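Speaker notes — "Lunch at Work: What the Canteen Review Found"
Haltdale site briefing, 2022-04-05
Speaker: Martim Leitão, Workplace Services, Tillel

*Notes are for the speaker. Slide text is in the deck and should not be read aloud.*

## Slide 1: Title

Welcome colleagues from both buildings. Confirm that the microphone at the back is working before starting. Questions are taken at the end, apart from questions of hearing or sight, which may be raised at any time.

State the purpose of the session plainly. The company reviewed its midday meal service over the winter. The review is complete, the management group has accepted most of it, and staff are entitled to hear the findings before the changes begin in July.

## Slide 2: Why a review was held

The canteen at Haltdale was planned for a workforce that arrived at the same hour and ate at the same hour. That pattern had been weakening for years. Shift times now overlap, more people work part of the week from home, and the lunch queue has become either very long or very short, with little in between.

Remind the audience that the catering contract with Brunner was also due for renewal. The company did not wish to sign a new agreement on the old terms without first asking what people wanted.

PAUSE. Let the queue chart stay up for a moment.

## Slide 3: How the work was done

A questionnaire was sent to all staff on site. We received 697 completed forms. Thank the audience for this; the last survey on any subject drew a much smaller return.

The forms were followed by conversations with each department, held in the small meeting room next to the post desk. Night staff were seen at the start of their shift, at their own request. Kitchen staff were interviewed separately by the contracts office, and their remarks have been given the same weight as those of diners.

If asked: individual answers have not been passed to line managers and will not be.

## Slide 4: What people told us

Take this slide slowly. It is the centre of the talk.

The first message was about time. Many respondents have a fixed break, and a large part of it is spent standing in line. They said that they would accept a narrower choice of hot dishes if it meant sitting down sooner.

The second was about portions. Views were divided. Staff from the loading bays asked for larger plates, and office staff often said that they left food uneaten. A single standard serving suits few people. The present tariff offers no reduction for a smaller meal, and several people described this as unfair.

Price came up less than expected. Where it did come up, the complaint was usually that prices were not shown until the till.

There were also a good many comments about noise. The hard floor and the tray return were mentioned repeatedly. One reply, which may be read aloud with the writer's consent:

> "I don't mind what I eat. I would like to be able to hear the person opposite."

## Slide 5: Waste

The kitchen weighed plate waste and counter waste separately during the review. Plate waste is what diners leave. Counter waste is what is cooked and never served. The audience may assume that the first is the larger problem. In our case counter waste was the heavier of the two on most days, and it rose sharply when attendance was hard to predict.

This finding matters for the contract. A supplier that is paid by the quantity prepared has little reason to prepare less. The renewed agreement with Brunner will therefore be based on meals served, with an agreed allowance for unsold food. The wording has taken some time to settle — both sides wished to be careful — and it is now with the legal team.

Do not give waste weights from memory. The tables are in the appendix and will be circulated.

## Slide 6: The new pattern of service

There will be 2 sittings in place of the present open period. Departments will be assigned to an early or a late sitting, with swaps allowed by arrangement. Anyone with a medical reason to eat at a particular time should speak to Workplace Services and need not go through a manager.

The hot counter will offer 4 main dishes, one of which will always be free of meat and dairy. The menu will be posted a week ahead on the notice board and on the staff pages. Prices will be shown at the entrance as well as at the counter.

Side dishes will be sold separately in small servings, so that a diner may take one, several or none. This was the most widely supported proposal in the whole review.

Seating in the main room will be reduced to 80 places. Expect some concern at this point. Explain that the figure is for each sitting, and that the side room, at present used for storing chairs, will be opened as a quiet area for those who bring their own food.

## Slide 7: Tableware

Move on to tableware briefly. It is a minor item in the budget, but it drew a surprising number of comments, chiefly on trays that are too small and bowls that are too deep to stack.

Small dishes will be used for sides and sauces. Colour has been considered as a help to both diners and kitchen staff, and the final choice of colours remains open. Nirnico, who are advising on the layout of the room, have asked that strong patterns be avoided, as these can make food harder to see for people with poor sight.
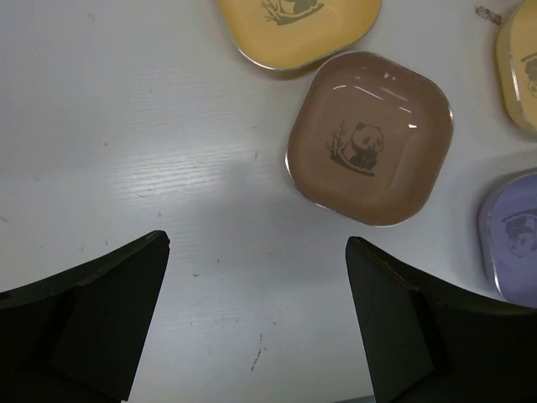
*Slide 7. Small square dishes in brown, yellow and purple.*

Samples may be handled after the session. Comments on weight and grip are especially welcome from anyone who finds the present crockery awkward to carry.

## Slide 8: What was not accepted

The management group declined two proposals, and it is right to say so openly.

A free meal for all staff was considered and not adopted. The cost would have fallen on the budget for training, and the group was not willing to reduce that.

A ban on eating at desks was also turned down. Respondents who supported it did so strongly, but there are people for whom a desk is the only practical place to eat on certain days. Departments remain free to make their own arrangements — provided that hot food is kept out of the open-plan areas, as the existing rules require.

## Slide 9: Timetable

The new sittings begin in July. The side room will be cleared and repainted beforehand, and there will be a short period in which the hot counter is closed and cold meals only are sold from the hatch. Notice of this will be given by email and on the board.

A drop-in hour will be held at the post desk once the sitting lists have been published. Errors on the lists should be reported there in the first instance.

The arrangements will be looked at again after the first three months. If one sitting proves much busier than the other, departments may be moved.

## Slide 10: Questions

Likely questions, with agreed replies:

**Will kitchen jobs be lost?** No post is being removed under the new contract. Some start times will change, and these are being discussed with the people concerned.

**Can visitors eat in the canteen?** Yes, at either sitting, as guests of a member of staff. Large groups should be booked in advance through reception.

**What about religious fasts and festivals?** Meals can be set aside for later collection. Requests should be made by the previous afternoon.

**Is the coffee changing?** The coffee machines are under a separate agreement and were outside the review. Undertake to pass on any comments.

**Who decides if two departments want the same sitting?** Workplace Services, after speaking to both.

If a question cannot be answered in the room, take the name and department and reply in writing. Close by giving the contact address on the slide, and ask colleagues leaving by the north stairs to keep to the left, where the handrail has been repaired.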